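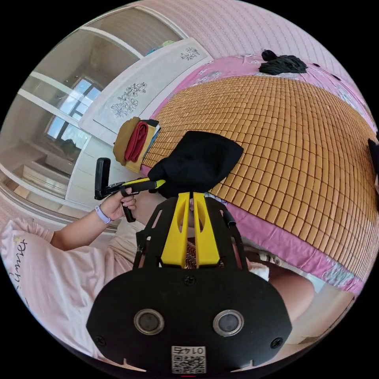

Folded clothes beside the headboard, with a black garment on the tiled mat.

Astton Later Life Planning Service
Progress report to the Ndlovu Fund, covering the months to the end of May

Dear Tomás,

Thank you for your patience while we pulled this together, and for the kind note you sent after your visit to Briltthorpe. The team were very pleased you stayed for the afternoon appointments, even though the heating was misbehaving again.

As you know, your grant pays for our free sessions on wills, powers of attorney and what we have come to call "the awkward conversations", meaning who gets the house, who looks after Mum's affairs if she can't, and who has already been promised the clock. We saw 163 households in the period, which is a good deal more than we had planned for, and I'm afraid the waiting list has grown along with it. People booking now are offered a date 17 working days ahead. We would like that to be 11, and I say more on this below.

Most of those who come to us have never made a will. A fair number have one from a previous marriage and had assumed it would sort itself out. Powers of attorney take up the bulk of our time, mainly the health and welfare kind, and the forms still come back to us for small things such as signatures in the wrong order or a witness who turns out to be an attorney as well. Bríd Cullinane has written a one-page checklist to go in with the forms. We started handing it out in the spring and have had five sets returned for correction since then. I don't have a proper figure for the months before, and I'm sorry about that. We are recording it from now on.

The Tuesday evening session, which runs until half past seven, is always full. The Dandel outreach has been slower. The room is a long way from the bus stop, and for a while the poster had last year's phone number on it (my fault entirely). It has been reprinted, and the surgery and the library both have copies.

On money, we are slightly under on travel and slightly over on printing. With your agreement we would like to move the travel underspend across to pay for extra hours for Bríd, who could then take a second morning of appointments each week and bring the wait down. The revised budget is attached for you to look over.

Still to do before the next report: the guide for unmarried couples, which is drafted but needs a solicitor's eye, and the follow-up calls to people we advised last year, many of whom went home with a draft will and every intention of signing it.

Do ring if anything is unclear. I am in most mornings and always glad to talk it through.

With warm thanks from all of us at Astton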